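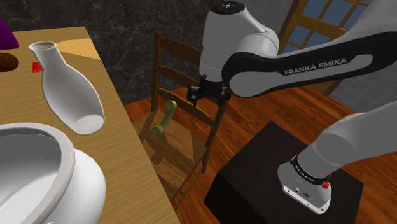 Equipment budget: the shopping list so far

Bids for next year's robot money close at the end of September, and the list is already longer than the purse. Fisby wants a second arm. Husska wants the simulator licence renewed for 20 seats, up from nine, and points out - fairly - that a vase dropped in simulation costs us nothing. Mabaso has asked for spare gripper fingers, again, in a quantity that suggests they are being eaten.

The Sasier quote for two new workstations came in at nearly 43 per cent of the whole pot, delivery extra. We have asked them to try again, sitting down this time.

If your project needs anything with a plug on it, send us the price, the supplier and one honest sentence on what happens if you don't get it. "Sadness" was used last year and did not score well.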